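How to Level a Small Shelf That Rocks

Small shelves with metal legs rock. You buy one to hold the salt and the olive oil, you set it on the counter, you put a jar on it, and it taps its foot at you like a bored teenager. I have fixed a good many of these, most of them mine, and the whole job takes up to 16 minutes if you don't stop to argue with anyone.

What you need

A flat surface you trust. A hex key or screwdriver, whichever your shelf takes. A sheet of printer paper. Stick-on felt pads, the thin kind. A pencil.

Step 1: Find out who's lying

Before you blame the shelf, turn it. Set it down, press on opposite corners, and note which leg lifts. Then rotate the whole thing a quarter turn on the same spot and press again. If the same leg lifts, the shelf is off. If the lift moves to a different leg but stays over the same bit of counter, your counter is off, and I'm sorry, that's a longer page.

In my old apartment in Katville I spent an evening bending a perfectly good frame to match a crooked countertop. It then rocked everywhere else in the world.

Step 2: Loosen everything

Back off every screw a half turn. You want the joints just slack enough to move. Most wobbles come from somebody (me) cranking down the first corner hard before the other screws were even in, which locks the twist into the frame. 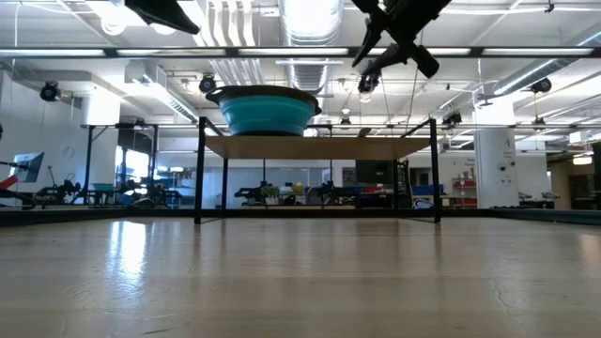
Consuelo Arrieta wrote in to say that she skips the loosening and goes straight to the felt, and that her spice shelf in Clorow has stood still for two years on one pad and a folded bus ticket. I can't argue with results. I would only point out that bus tickets compress, and that felt over a twisted frame is a truce. Loosen the screws first, Consuelo, and keep the ticket.

Step 3: Let it settle

Put the shelf on the flat surface and press down on the middle of the board with your palm. Hold it there. While you're leaning, snug each screw a little, working corner to corner the way you'd do a car wheel. Go around again and tighten for real. Stop when it's firm. Tiny screws strip easily and they do it without a sound.

Step 4: Measure the gap

Press the corners again. If there's still a rock, slide folded paper under the high leg until the tapping quits. Count the layers and write the number on the paper, or you will forget it between the kitchen and the drawer where the felt lives. At 2 layers or fewer I leave the frame alone and go to felt.

Step 5: Felt

Clean the bottom of each leg. Put a pad on all of them, so the board stays level, and then a second pad on the short one. Trim with scissors. If the second pad is too much, sand it lightly with an emery board until the shelf shuts up.

Load it with whatever it's going to carry and test it one last time. Heavy things go over the legs.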